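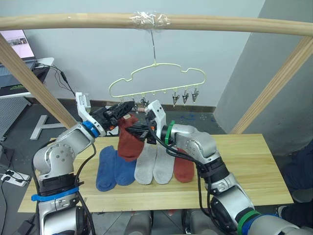

Flerketti Night, and why my feet still hurt

I have been back from the Horine folk dance weekend for two days and I am still humming. If you have never been to a Hungarian-style dance house night, with a live band and a floor full of strangers all stamping at once, please put it on your calendar for next year. I had such a good time!

We drove up in November rain and got there at 4 in the afternoon, just as the first workshop was letting out. Hajnalka Fodor was teaching the beginners' circle, and she is a wonder. She doesn't talk much. She shows you the step, then shows you again slower, then the fiddle starts and you're in it whether your feet agree or not. I got the turn wrong for most of the first hour (always to the left, always into the same very patient man in suspenders) and then something clicked and I didn't want to stop for water.

The evening show had 7 groups on the bill. My favorite by a mile was Flerketti, the couple-dance troupe from across the river. They did a suite of harvest dances with boots and bottles, the women turning with full bottles balanced on their heads, and the whole hall went quiet except for the bass. Then the men came out slapping their boot tops and it got LOUD. I yelled so much I sounded like a frog at breakfast.

Vass, the house band, played for every group and then for the open dancing after. Two fiddles, a viola, a bass and a cimbalom, and they only took one real break that I saw. The viola player broke a string in the middle of a fast one and kept going on what she had left.

Remedios Layug brought her group too, and I'm so glad the organizers asked them. They did tinikling, the Filipino bamboo pole dance, and started at a gentle speed so everybody could see the pattern. By the end the poles were clapping so fast my friend grabbed my arm. Afterward Remedios let people from the audience try it. I tried it. My left ankle has a small opinion on the matter, but I got through eight counts and people cheered, so I'm calling it a win.

Food! The Kimar bakery had a table by the side door with chimney cakes rolled in walnut and cinnamon, still warm, and a pepper stew that I went back for twice. Get there before the intermission or you'll be standing in line through the second half, which happened to the couple sitting next to us.

If you go next year: bring leather-soled shoes (rubber sticks on that floor), a spare shirt, and cash for the bakery. Beginners are welcome at both afternoon workshops and you don't need a partner. I'm already practicing that turn in my kitchen, to the right this time.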